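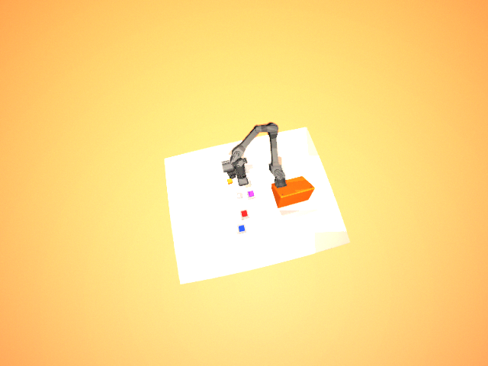 Section 6. Calibrating the Plislow for smooth tones

Calibration sets the amount of ink the Plislow printer lays down at each step between bare paper and full coverage. Line art and text tolerate a printer that is slightly out of calibration. Wide, soft gradients do not. A backdrop that shades from deep orange at the corners to a pale, creamy yellow near the center has no horizon or walls to interrupt it, and any jump in the yellow or magenta channel prints as a visible ring. Flat white areas set against such a backdrop, such as the square platform, are a second check, as stray ink on them shows at once.

Read all of this section before you start. The procedure covers the printer only. For display calibration, see Section 9.

6.1 When to calibrate

Calibrate the printer in each of these cases:

After first installation.
After you replace a print head.
After you change to a paper type that has no stored calibration.
After every 1,000 prints on the same paper type.
When the control panel shows CAL DUE.

Changing an ink cartridge does not require calibration if the new cartridge is of the same ink set. If you change from the standard ink set to the Era ink set, delete all stored calibrations first (see 6.7). Curves made with one ink set give wrong results with the other, and the printer does not check for this.

6.2 What you need

The paper you intend to calibrate, at least 12 sheets, from one package.
The Culel handheld reader and its cable.
The white reference tile supplied with the reader.
A flat, matte black surface larger than one sheet.
A computer with Swanepoel Print Console installed.

NOTE: The tile and the reader are a matched pair. The last four characters of the serial number are printed on both. Do not use a tile from another reader.

CAUTION: Do not touch the face of the tile. If it is marked, wipe it with the dry cloth in the reader case. Do not use glass cleaner or alcohol.

6.3 Preparing the printer

1. Turn on the printer and wait until the panel shows READY. If it was off overnight, let it stand for 30 minutes before you continue.

2. Load six sheets in the rear tray. Set the paper guides so that they touch the stack without bending it.

3. On the panel, select Paper > Type and choose the paper loaded. If the paper is not listed, select Custom and enter a name of up to 16 characters.

4. Select Maintenance > Nozzle Check and press OK. The printer prints one page.

5. Examine the page under a bright lamp. Every colored block must be made of unbroken lines. Gaps in the yellow block are hard to see; tilt the page, or view it through the blue filter strip from the reader case.

6. If there are gaps, select Maintenance > Clean > Light, then repeat steps 4 and 5. If gaps remain after two light cleanings, select Maintenance > Clean > Deep. Deep cleaning uses a large amount of ink and can be run only when every cartridge is at least one quarter full.

7. Select Maintenance > Alignment > Auto. Alignment takes four minutes. Do not open the cover during this time.

CAUTION: Do not calibrate with blocked nozzles. The software compensates for the missing ink by raising the curve, and the printer will lay down too much ink once the nozzles clear.

6.4 Printing the chart

1. In Print Console, select Tools > Calibrate > New.

2. Choose a chart. The short chart has 100 patches on one sheet and is intended for plain and matte papers. The full chart has 2,126 patches on four sheets and is intended for gloss, satin and fine art papers. Use the full chart for any paper on which you print gradients or skin tones.

3. Check that Color Management shows OFF and is grayed out. If it can be changed, you have opened the chart as an ordinary document. Close it and go back to step 1.

4. Click Print Chart. Do not change the scale. The reader depends on the width of the patches, and a chart printed with Fit to Page cannot be read.

5. Lay the sheets side by side on a clean surface. Do not stack them.

6. Leave the sheets to dry for the time given for the paper type:

Plain: 15 minutes
Matte: 30 minutes
Satin and gloss: 2 hours
Fine art: 24 hours

NOTE: Do not use a hair dryer or other heat source to shorten the drying time. Heat curls the sheet and can shift the color of the lightest patches.

6.5 Reading the chart

1. Connect the reader to a port on the computer itself. Some hubs do not supply enough power, and the reader restarts partway through a row.

2. Place the reader on the tile and press the side button. The light turns green when the reference is accepted. If it turns amber, clean the tile as described in 6.2 and try again.

3. Place sheet 1 on the black surface with the arrow at the top left.

4. Put the reader on the blank area to the left of row A. Hold down the side button and wait for the tone.

5. Slide the reader to the right at an even speed until it passes the last patch. One row should take five to eight seconds. Release the button on the blank area at the right.

6. Check the row on the screen. A check mark means that the row was accepted. A cross means that it must be read again.

7. Read the other rows in the same way. Rows can be read in any order, but all the rows of one sheet must be complete before you start the next.

8. When the last sheet is complete, click Build.

If the same row fails three times, inspect it for scratches or dust. A scratched sheet can be reprinted alone with Reprint Sheet. Allow the full drying time again.

NOTE: Progress is saved after each sheet. Progress within a sheet is lost if the reader is disconnected.

6.6 Checking the result

1. In the results window, look at the four curves. Each must rise from left to right without a flat part or a dip.

2. Read the value marked Average Difference. A value under 1.5 is acceptable for gloss and satin. A value under 2.5 is acceptable for matte and plain.

3. Click Save and enter a name. Include the paper, the ink set and the month, for example GLOSS ERA SEPTEMBER.

4. Print an image of your own that contains a wide gradient. Use the quality setting you use for finished work.

5. View the print at arm's length under the lighting in which it will be displayed. Look for these faults:

Rings or stripes that follow the shape of the gradient. The curve has a step. Check the color depth of the file first: an image saved with strong compression has steps of its own. If the file is good, repeat 6.5 with the same sheets.

Straight stripes across the sheet at regular intervals. This is a paper feed fault. Run Maintenance > Feed Adjust.

A tint in areas that should be white. Color management is on in both the application and the printer driver. Turn it off in the driver.

Grain in the lightest tones. Select Quality > Fine and turn off High Speed.

6.7 Deleting stored calibrations

1. In Print Console, select Tools > Calibrate > Manage.

2. Select the entries to be removed and click Delete.

3. Restart the printer. The old entries stay in the panel menu until it restarts.

Deleted calibrations cannot be recovered. To keep a copy, click Export before step 2.

Document owner: Mieke Cuypers, Technical Publications
Revised May 2022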